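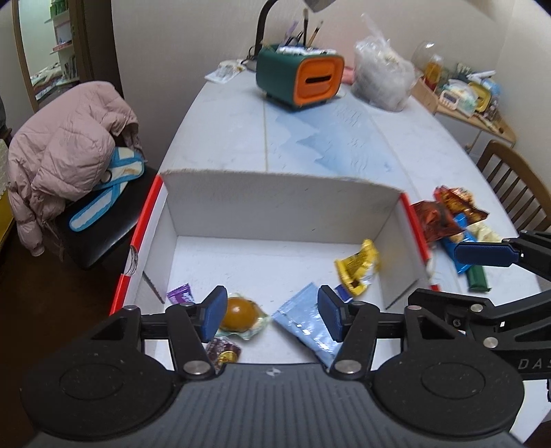 Home | Forums | New Posts | Members | Log In

Selling handmade soap by mail — what are you charging for shipping?

marjan_b
12/4/19
So I finally opened my little shop in October and I'm losing money on every single package. I've been doing a flat $5 and it made sense when everybody was local, but then I got an order from clear across the country (four bars and a dish!) and postage ate the whole thing. Do I raise the flat rate or just bake it into the soap price?

Drustgate
Bake it in. People see "free shipping" and they stop arguing with themselves.

setareh.a
Totally disagree with Drustgate, sorry. My regulars buy 2 bars at a time and I'd be charging them for somebody else's big order. I do real postage at checkout and I've had 21 orders this month with one complaint — and she complains about the lavender too.

Drustgate
Fine for regulars. New people bail when they see the total, I watched it happen for a year.

farhad_t
What does each one weigh packed? I'd start there. Mine were heavier than I thought and switching to a smaller box dropped me a whole price step.

marjan_b
I've never weighed them packed, only the soap. Off to find the kitchen scale.

setareh.a
Free over $80 is another way to go, Fatemeh does that with her candles and likes it.

marjan_b
Ooh, I could live with that. Nobody's hit 80 yet though lol

Recent threads
Curing time for goat milk bars
Cakow labels peeling in the bathroom
Craft fair at Darlow, who's going?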